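Ticket 635: old desktop tower, drive won't sit in the bay
Opened by: Lavanya Rai
Category: Hardware, desktops
Status: Open, waiting on parts
Last updated: 17 Mar 2021

Hello all, sorry in advance for the length of this one, I type the way I talk!

So this is one of the old towers that came over from the Vustevcombe office in February. The label on the outside had peeled off so I've been calling it Zapata, after the sticker on the box it travelled in (Allitz and Ferkance are the other two, and they're both fine). The original complaint was that it got as far as asking for a boot disk and then sat there. Since then the processor and memory have gone off to keep another machine alive, which I was fine with, but now we want this one back in use for the scanning desk and I've ended up with the rebuild.

What I've done so far, in no sensible order:

Swapped the data cable for one out of the spares drawer. I did this back when it still had a processor in it and it made no difference at all, same message.

Put the old drive in a caddy on my own PC. It spun up, made a noise like a coffee grinder and never appeared in the list. I gave it another go after lunch because I'm an optimist. Same noise. That one's in the scrap tray now.

Found a replacement on the shelf, 800 GB according to the stock sheet, and it reads perfectly well in the caddy. I copied a folder of 40 scans on to it and opened a few of them at random, all good.

Then I tried to fit it, and this is where I've come unstuck. The drive goes in on blue plastic rails, and I took the rails off the dead one to use again. It slides most of the way in and then stops dead, and I don't want to lean on it. I've tried it 5 times now, including once with the rails swapped left for right, and that was worse. I suspect I've used the wrong pair of screw holes, so the whole thing sits a few millimetres too far forward, but I haven't got another tower of this type to compare with and the manual I found online is for a different model (lovely diagrams, completely different cage).

The power leads are also a bit of a nuisance. They want to flop over exactly where I need my hand, and every time I tuck them away they come back. I haven't tied them yet in case I need the slack.

Still to do once the drive is in: processor, memory, then a fresh install. I've left the socket lever up for the time being and I'm keeping everyone's sleeves away from it.

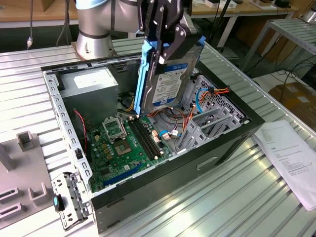

Lid off and on its side, no processor in the socket yet.
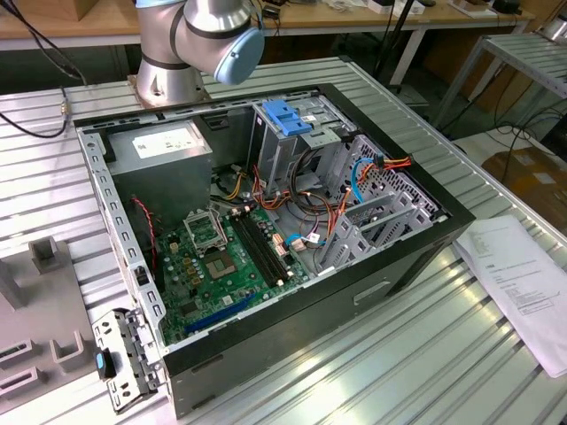 Agnese Rätsep replied:
I had the same trouble with one of these and it was the screw holes, so you're on the right track. Try the pair nearest the connector end and do the screws up loosely until the rails are seated, then nip them up. Please do put the socket frame down before you wrestle with the cage again though, those pins bend if you so much as look at them. I've got a bag of spare rails in my bottom drawer if yours are worn, help yourself. The memory I can bring over whenever you're ready for it, but the processor will have to be ordered, so I've put the ticket on hold for that.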